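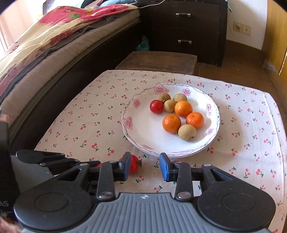 Plondulico is my big pile of old household pattern names, all typed up in one place so other people can search it. I started it after my aunt died and I got stuck with her kitchen notebooks, where every tablecloth and dish had its own little nickname and I couldn't match half of them to anything. Stuff with cherries in pairs on green stems goes under "cherry, paired" in my list, and a plate with pink flowers around a scrolly gray and lilac border would be "floral rim, scroll" (I went back and forth on whether the lilac should get its own tag, and for now it doesn't). If you know a better word for any of these, please tell me!

14 shares | 5 comments

## What's in it

One plain CSV file, patterns.csv, with 300 rows. Each row is one name that somebody used for a pattern, plus whatever I could find out about it. The columns are:

- name: as written, bad spelling and all
- group: my own grouping, so argue with me
- item: cloth, plate, bowl, curtain, apron, other
- source: which notebook or letter it came from
- note: anything that didn't fit

Most of the names come from three places. The Szekeres notebooks are my aunt's, and they're the best part. The Dondelitz letters came from a neighbor who cleaned out her attic and let me copy them over a couple of weekends. Then there are 50 rows from Plundivov, which was a mail order outfit my family bought from, and those are the dullest but the spelling is great.

## Things to know before you use it

The dates are a mess. I left them out of version 8 completely and I feel better for it. If you need them, the older file is still in the "old" folder, but please don't quote it in anything serious.

"Rose" can mean a rose, the color, or my great-aunt Rose, who seems to have given away a lot of napkins. I fixed the ones I was sure of. There are 10 rows I still can't figure out and those have a question mark in the note column.

Commas inside a name are in quotes. Some spreadsheet programs choke on the accents, so open it as UTF-8.

## Using it

Go ahead and copy it, change it, print it on a mug. I'd love a mention. Florencia Urrutia did the whole item column with me and should get her name in there too.

Last updated 21/01/2026. Next round of fixes in April, if work calms down.

This site uses cookies to remember your settings. Accept | Manage

## Comments

**mapletin**
My mother called the paired cherries "twins." Is that in there?

**Florencia Urrutia**
It is now! Row went in under cherry, paired.

**oldspoons**
Opened it in my ancient spreadsheet and every accent turned into a box. The UTF-8 thing fixed it, thanks.

**kettle_b**
I vote for a lilac tag.

**mapletin**
Seconding lilac.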